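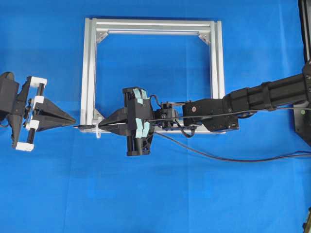 5 décembre 2021
par @etabli_du_fond

Bon. Thread sur le rangement d'un petit atelier partagé, vu que trois personnes m'ont posé la question en MP et que je réponds à chaque fois la même chose en moins bien.

Contexte vite fait : le local de Fliltmont, 17 m², une seule fenêtre côté cour, une porte qui ferme mal. On est 4 à s'en servir. Pas les mêmes horaires, pas les mêmes manies.

Première erreur, la mienne : acheter des boîtes avant de trier. J'avais pris tout un lot chez Nildale en septembre, très content de moi. Résultat, des vis mélangées mais dans des boîtes neuves.

Donc trier d'abord. Tout par terre, sur un drap. Oui ça prend la journée. Prévoir à manger.

Ce qui part direct : les bouts de câble de moins d'une main, les chargeurs dont on ne sait plus rien, les peintures prises en bloc (à la déchetterie hein, pas à la poubelle), les notices d'appareils disparus.

Ce qui reste même si ça fait mal au coeur de garder : les chutes de profilé alu. Toujours. On en recoupe tout le temps, et c'est cher au mètre.

Les équerres, pareil. Petit bac à part, jamais avec la visserie. J'ai passé des heures de ma vie à repêcher des équerres au fond d'un bac à vis.

Pour le plan de travail : un tissu uni par dessus. Bleu chez nous. Une petite vis qui tombe se retrouve tout de suite, ça ne roule pas, ça ne raye pas. Ça fait des plis, tant pis, on tire dessus de temps en temps.

Question qui revient : "et la sciure ?" On secoue dans la cour. Le voisin du rez-de-chaussée a un avis là dessus. On secoue tôt.

Étiquettes maintenant. J'ai testé l'étiqueteuse, j'ai testé le feutre, j'ai testé les codes couleur. Le feutre sur du ruban de masquage gagne, de très loin. On arrache, on réécrit, 2 secondes.

Les codes couleur : à fuir. Rouge voulait dire "urgent" pour l'un et "électricité" pour l'autre. On a perdu une perceuse comme ça pendant quinze jours, elle etait dans le rouge.

Hauteur des étagères. Le lourd en bas, évidemment, sauf que chez nous le bas prend l'humidité. Du coup le lourd en bas sur des tasseaux. Le papier de verre tout en haut, sinon il gondole et c'est fichu.

Pour les étagères elles mêmes on a pris la série Skjelbred, d'occase, un peu tordues. Une cale sous le pied gauche et on n'en parle plus. Neuves je les trouve trop chères pour ce que c'est.

Le panneau mural avec le contour des outils dessiné : j'y croyais pas du tout. Eh bien ça marche, à condition de ne pas mettre TOUS les outils. Que ceux qu'on prend chaque semaine. Le reste en tiroir.

Le point qui fâche : les projets en cours. Chacun en laisse un "juste pour ce soir". Règle votée : un bac par personne, ce qui dépasse du bac rentre à la maison avec son propriétaire.

Appliquée ? Moyennement. Mon bac dépasse.

Lumière : un réglette froide au dessus de l'établi, une lampe chaude près de la porte. Travailler en décembre avec la seule fenêtre, oubliez, à 16h c'est plié.

Budget total, boîtes comprises, hors étagères : quelque 2060 balles sur l'année à nous tous, dont une bonne part pour l'aspirateur Galtine. Je sais. Il est bruyant en plus. Mais il avale les copeaux sans broncher.

Si c'était à refaire : moins de boîtes, plus de bacs ouverts. Un couvercle c'est un truc qu'on ne remet pas.

Je ferai un autre thread sur le stockage du bois, là j'ai du monde qui arrive et j'ai pas retrouvé le mètre.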